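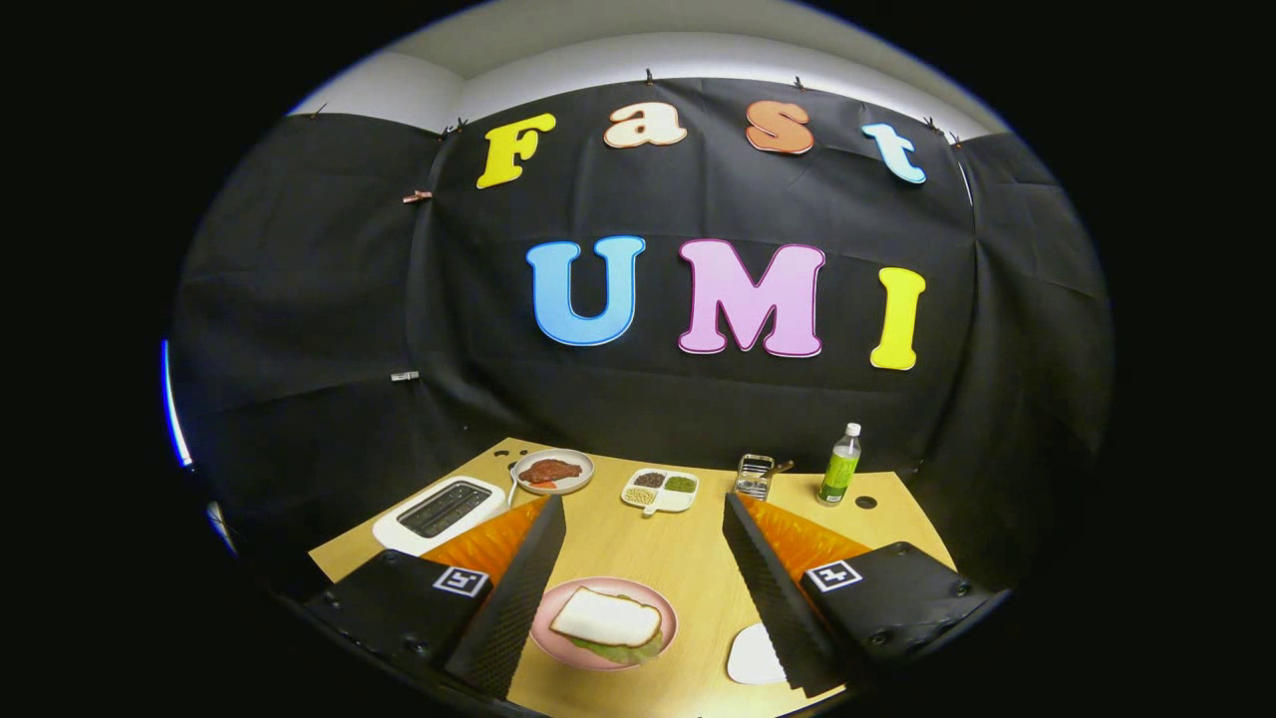
Hello from week three of the backdrop project! I finally have enough to put up a gallery page, so grab a coffee. For anyone new, I like setting up little tabletop kitchens and fussing over where everything goes, and this March I've been doing it properly, with black fabric clipped up behind the table and letters on it and everything. Melur Kwok talked me into the letters. I was going to leave the fabric plain, and I'm so glad I didn't, because colors on black just sing.

A few notes to go with the gallery, more or less in the order people have been asking.

The letters
"Fast" up top and a bigger "UMI" underneath. I love the pink M with the magenta outline most, and Theerawat Nakpan is firmly on the side of the yellow I. The top row has a bit of a tilt to it and I've decided I like it that way (I did get the level out. I put it back again).

The black fabric
Clips, clips and more clips. I tried tape first and the whole lot came down on me at dinner time. It still hangs in folds and I've stopped fighting them. If you want yours smooth, iron it before it goes up, then iron it again.

Bread and lettuce
My favorite corner of the table! One slice of white bread on a lettuce leaf, on the pink plate. I like the green spilling out past the crust, so when you lay yours, don't tuck the leaf in.

The toaster
White with a black top, and set on the diagonal. Square to the table it looked like a shop display. I found it at the Saturday market in Altonstead while I was looking for a lamp, and I still don't have a lamp.

The steak plate
Plain round white plate, something brown and steaky on it, and a little bit of red slice peeking out from under. Melur wanted a fancier plate. I said no, the pink one is fancy enough for the two of them.

The divided tray
Dark seeds, green powder and the pale beige ones, each in its own compartment. I could arrange these all day. Use a teaspoon to fill it and go slowly, especially with the powder, which gets everywhere if you so much as breathe.

The tin and the bottle
Over on the right, the little metal tin with its lid open, and the bottle with the green label toward the back. I wanted something tall on that side and the bottle does it nicely.

Next up is a breakfast table for my sister in Clillby, and she has already asked for blue plates. I have 13 plates in the cupboard and not one of them is blue, so if you spot any, let me know!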